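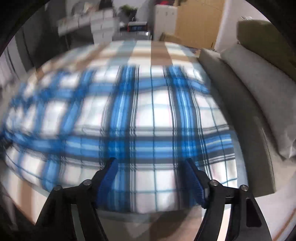 3.2 Rules for recording with cloth items

Collection at the Horgan site followed a written protocol, which we summarize in this section. The protocol was drafted in November after a first pass in which operators worked without shared rules, and the resulting episodes could not be compared across homes. It has 3 parts: preparation of the room, conduct during the episode, and review.

Before an episode the operator removes papers, screens showing text and medicine packaging from any surface the gripper will face. Furniture stays where the household keeps it. The Prollness checklist asks for the pivot screws on both gripper arms to be hand-checked and the finger pads wiped, and the operator initials each line.

During the episode the cloth is approached with the fingers open. Both finger pads should remain in view while the tool is over the bed, as in Figure 4, where the gap between them is empty and the plaid cloth lies beyond the tips. Operators are told to slow down when turning the tool. Some blur toward the side of the image is accepted – in Figure 4 the cloth is smeared at the left and sharper in the center and on the right – but an episode is rejected if the pads themselves cannot be made out at the moment of contact. No one other than the operator may enter the room until recording has stopped.

Figure 4. Open gripper over a plaid cloth spread on a striped bedspread.

Review was done by two people working separately in Stinix. Of some 600 episodes submitted, 77 were sent back, most often because the operator had started recording before the tool was in position. Where the reviewers disagreed, the episode was kept out of the training split and stored with both sets of notes.

The Rinau guidelines, which we used as a starting point, require a plain background for fabric handling. We dropped that rule. Patterned bedding is common in the homes we visited, and removing it would have changed the task the policy has to learn. We instead ask operators to note the pattern of both the item and the surface under it, using the terms listed in Appendix B.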